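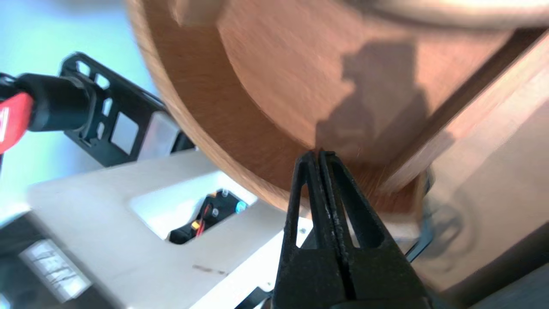 Two black fingers against the curve of the wood.

The Spare Pair

My aunt kept the budget for the Kernton workshop in a school exercise book, and in March, with the rain coming sideways off the Flenddale road, she sat me down at the bench to go through it with her, line by line, whether I liked it or not.

"Fingers," she said. "Gripper fingers, one pair, 400 dollars from Kowalchuk. Do we need a second pair?"

I said the ones we had were a bit worn but they still met nicely, and she gave me the look she used to give my uncle when he said the same about his tires.

"And the Stullovow arm?"

"That's a whole new arm, Auntie."

"I know what it is, love. I'm asking where it goes in the book."

We had 1,009 dollars, and a kettle that needed replacing besides. She sharpened her pencil – she always did that before spending anything – and wrote down the fingers, then 40 dollars for the kettle, and left the arm a line of its own at the bottom of the page, with the price column blank. Then she turned to a clean page and wrote "next year" at the top.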